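Home Posts Rooms Letters About me

The bed and the basket

9 September 2022

In the flat in Colmont we had a chair in the bedroom, and the chair was where all clothes went to live. Maybe you have also such a chair. When we moved to Lesatdale in February I decided the chair will not come with us. I gave it to the neighbor downstairs, who already had one with the same problem, and I bought a basket.

I looked at many baskets. The first one from Kirkar was very nice but it cost 3000, and I could not explain to myself why clothes that are dirty need such an expensive place. The one I took in the end cost 411. It is rectangular and open, of a woven light brown material, and it has no lid. I wanted no lid. With a lid, people put the clothes on top of the lid, and then you have again a chair.

It stands on the floor near the foot of the bed. I tried it first behind the door, then in the bathroom, and in both places it stayed almost empty while the bed was full. The clothes come off near the bed, so the basket must be near the bed. This took me several weeks to understand.
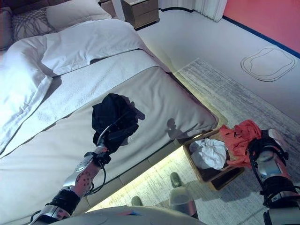
The order of the work is important to me. First I take everything off the bed, every shirt and every sock, and it goes in the basket even if it hangs over the side for the moment. Only after this I touch the duvet. In the past I made the bed around the clothes, lifting a sweater here and putting it there, and I was tired before I was finished.

The duvet is white, and I fold the top edge back so it makes a straight band below the pillows. My mother made it like this with a wool blanket and a sheet. I was always told to do it and I never did it until I was more than forty.

About the runner on the foot of the bed I must say something, because my sister asked me what it is for. It is light gray and wide, and it was part of a bedding set from Shojaei. I thought the same as her, that it is a thing for hotels. But in our house everybody sits on the end of the bed to put on socks, and the runner takes this instead of the duvet. I can wash it alone, in a small load, and it dries in one afternoon on the balcony.

The light strip under the bed is the part I like most. It is a warm yellow, and in the evening I leave only this one on. It also shows the dust on the floor very honestly — I sweep there now more than I ever did in Colmont. 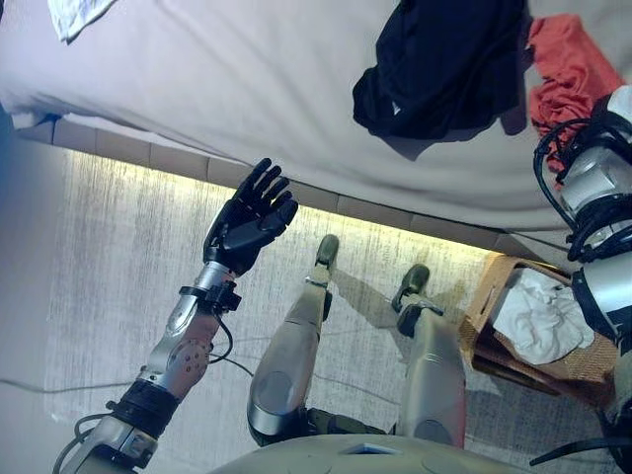

Page last changed: 9 days after posting, small corrections to spelling

On washing day I do the bed from the beginning. I pull the sheet from the four corners and I go two times around the bed, first to put the corners and then to make it flat with my hand. Some wrinkles stay. I do not iron sheets and I don't plan to start.

Then the basket goes to the machine and comes back, and for one evening it is empty. I still have to find a place for clothes which are worn once but are not dirty. At the moment they go on a hook, and the hook is getting heavy.

Share this post (17) Comments (6)

Recent posts
Curtains that are too short, and what I did
The move from Colmont, part two
Washing wool in cold water
A shelf for the hallway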